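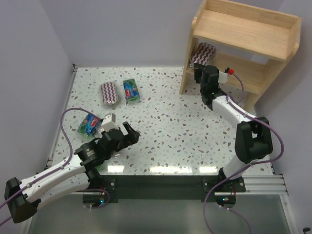

Irena Mazurek asked whether the packets should be sorted by colour or by pattern before they go on the shelf, as the old notes said both. Sort by pattern first. The old notes have been corrected.

Wetley shelf set: notes on contents and use

What the set covers

Wetley is a collection of pictures of small wrapped packages being put away on a wooden shelf unit that stands on a speckled tabletop. The packages are in clear plastic. One design has maroon and pale zigzag waves, the other is green with a blue label printed in red and white. Packages may be on the table or on the shelf at the point a picture was taken.

The full set holds 900 pictures in 6 folders. Of these, 500 have been checked by hand against the written labels. The rest carry labels but should be treated as unchecked.

Layout of the folders

Each folder is one shelving session. Inside it are the pictures, a plain text file called labels, and a second file called layout which records the starting position of every package. Picture names run in order within a session and start again at the next one. The last folder is shorter than the others and has no layout file.

Labels

zigzag: a package with the wavy pattern, whichever way it is lying
green: a package with the blue label, including those lying label side down
upper: on the top board of the shelf
lower: on the bottom board, between the side panels
table: anywhere on the tabletop
hidden: only partly in view; used together with one of the others

A package leaning on a side panel counts as being on the board it rests on. One that overhangs a board is labelled for the board until it touches the table. The shelf may be turned at an angle, so left and right in the labels mean left and right in the picture and take no account of which way the shelf faces.

Known problems

Clear wrapping catches the light and can make the end of a package hard to place. In 20 pictures the edge was marked by best guess, and these are listed at the foot of each labels file.

Green packages were labelled "Hosine" in the first release and zigzag ones "Robles". Both words were only working names from the packing list. They were taken out in August, but older copies still have them. Replace them before mixing old and new files.

The tabletop speckles are sometimes picked up as crumbs or litter by automatic tidying checks. Ignore those results.

Use

Drivness keeps the set and answers questions about it. Please give the folder and picture name when reporting a wrong label.

Last revised 24 May 2021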